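Use the Glass
By Gizella Somogyi
Opinion | 25/06/2025

I want to talk about the bank shot, because I saw six of them in one half last week and I haven't been this happy in a gym for years.

It was a summer league game, Tultcombe against Trandummont, the kind of night where they prop the doors open and the score matters to the players and their parents and me. Tultcombe has a sophomore forward named Bakos who catches the ball on the left wing, takes one hard dribble toward the elbow, stops, and puts it off the backboard. Every time! The Trandummont kid guarding her knew it was coming by the second quarter and it made no difference at all. She kept going up with a hand in Bakos's face, and the ball kept kissing off the top corner of the square and dropping through.

Somebody behind me said, "She got lucky on that one," after the third. No she didn't. She was aiming there. We've gotten so used to treating the backboard as the thing a bad shot hits that when a player uses it on purpose, half the bleachers thinks she missed and got away with it.

I grew up on the bank shot. My high school coach at Tulwood had us shoot 60 of them before we were allowed to touch the three-point line, 30 from each side, and if you swished one it didn't count and you had to take it over. We complained the whole time. We also shot the lights out from eight feet, all winter, including in that awful gym over in the valley where the rims were so tight that everything else bounced out.

Now, I love the three. I'm not one of those people who wants to go back to peach baskets. I've read the arguments about shot value and I think the arguments are right, and when a team has five players who can really shoot it, spread them out and let them fly. But watch a regular high school game, or a small college game in February when everybody's legs are gone. Teams will go four or five minutes without a basket, heaving it from outside and barreling into the lane, and all the while there's this lovely patch of floor at 45 degrees to the rim with nobody standing on it and a big flat board hanging right there to help.

And it does help. A shot off the glass comes down softer. You can be a little long and still get it. Your target is a painted corner you can see, and it's in the same place in every gym you'll ever play in, whatever they've got hanging on the wall behind the basket. For a tired kid with a bigger kid running at her, that's worth a lot.

The other thing I love is what it does to the defense. Bakos finished with 24, and by the fourth quarter Trandummont was sending a second defender over to the left wing as soon as she touched it. So she threw it to the opposite corner, and guess what, Tultcombe got 2 wide open threes in a row out of it. That's the part the shot charts can miss. The old shot made the new shot possible, and you could hear their bench figure it out – they were yelling "corner" before she'd even turned her head.

So my pitch to coaches is a small one. Give it ten minutes of practice. Put tape on the floor if you have to. Start close, do both sides (please do both sides, every kid I see has a right-side bank and no left), and then back them up a step at a time. Let the bigs do it and let the guards do it. Make a game of it and call glass the way you'd call it in the driveway.

And my pitch to everybody in the stands is to cheer for it properly. When the ball comes off that square and falls, that's a player who picked a spot and hit it. I was on my feet for number six and I believe I spilled lemonade on a very nice man's shoes – sir, I'm sorry, and I hope you saw the shot.

Tultcombe plays again next week. I'll be on the left side, about even with the elbow, where the view is best.

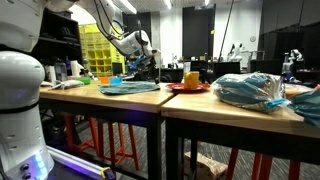
Vol. 24, No. 6
Opinion columns reflect the views of their authors. Letters in reply are welcome and may be trimmed for length.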